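Omwood Names Register – README

Version of 17/08/2020. Maintained by Muammer Polat. Complaints go to the same place.

What it is

A transcription of the burial and removal lists for the forced labor camp at Omwood, which ran beside the Treltau quarry during the last years of the war. There are 3,727 rows. A row is a mention in a document and may or may not be a person. Some people were written down four times by four clerks, each with his own theory of spelling, and I have left all four in.

Where it comes from

Most rows come from the quarry company's wage ledgers, in which the prisoners appear under "equipment, hired." The rest come from parish books in Drelville and a set of index cards typed up after the war by the Ankrah relief office, on a machine with no working letter k. The cards call the office "An rah" throughout. I have restored the k where I was sure of it and left a gap where I wasn't.

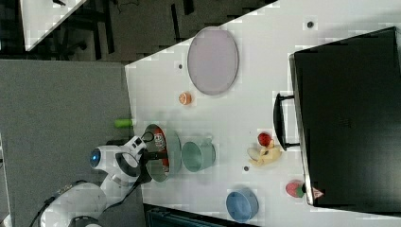
The ledgers stop in January of the final year. The book for the following months is listed in the Drelville town inventory as "lent out." I have asked to whom. The town has been thinking it over.

Files

register.csv – the main table, one mention per row
places.csv – birthplaces as written, with a modern name where I could find one
sources.txt – shelf marks and page numbers
notes.txt – arguments with myself, kept for the record

Columns

name_raw is what the clerk wrote. name_std is my guess at what he should have written. Please cite the first and treat the second with suspicion. age is blank in almost 300 rows. cause is copied word for word, so you will find "weak heart" given for 22 men in one week, all of them under thirty. I haven't corrected that column and I'm not going to. The wording is evidence of something, though probably of nothing cardiac.

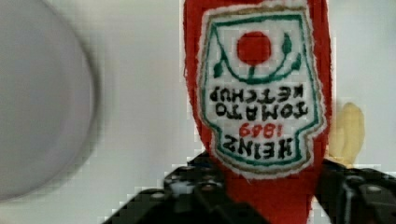
Known problems

The round figure of 3,000 dead on the memorial stone at Treltau can't be checked against this table. It seems to have been picked by the stonecutter, or by whoever was paying him by the letter. Please don't add up the rows and write to a newspaper. Duplicates have not been merged, and the parish books mix camp burials with ordinary ones for several pages.

Dates follow the source. Two clerks disagreed about which year it was, and both were confident.

Use

Free for research, teaching and family history. If you find a relative here, write to me before relying on a row and I'll send you the page it came from. Don't use the names as sample data for testing software. Someone did, and I had a short, unpleasant correspondence with him about it.

Corrections

Send the row number, the reading you prefer and where you saw it. "My grandmother always said" is welcome and goes in notes.txt. I answer slowly, in the order received, except for letters about the missing ledger, which go straight to the top.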